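Gift wrap table back at Ruawai hall

3/27/22

The gift packing table is back at Ruawai hall and will stay till the end of the month, organisers of the Tuvosance craft fair said. It did well last August, when 1,494 boxes went out over the fair.

Rosimeire Sampaio is running it again. Bring your own jewelery or small present, pick a box, choose a ribbon. Small boxes and larger ones, lids and trays kept seperate until you've decided. Packing is free for anything bought at the fair – otherwise a small charge on the door.

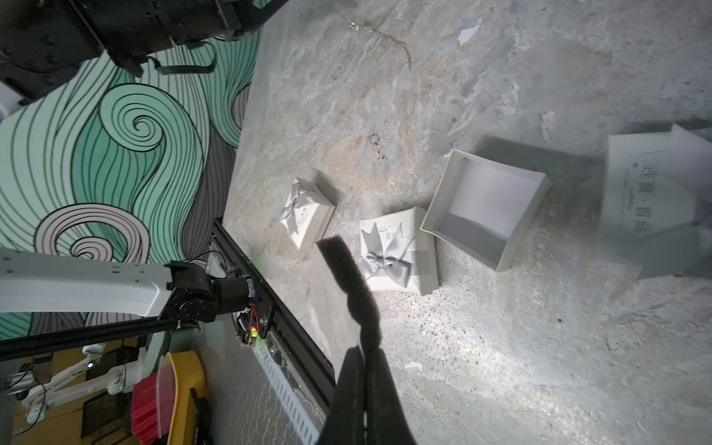 White gift boxes with silver-grey satin bows on the marble-patterned table, one tray still open.

Chains are the fiddly bit, says Sampaio. "Do the clasp up first, lay it flat, then the lid. People rush it and get a knot."

Stallholder Hatem Ouazzani has put in an order for 100 boxes for his own customers, to be collected before closing. Other stalls wanting the same should ask early, as ribbon is short and the next delivery from Prisard is not confirmed.

Table open 10 till 4, last boxes taken at half three. Six places at a time. Stall list is up in the entrance, 27 names on it so far – late bookings to the hall office please.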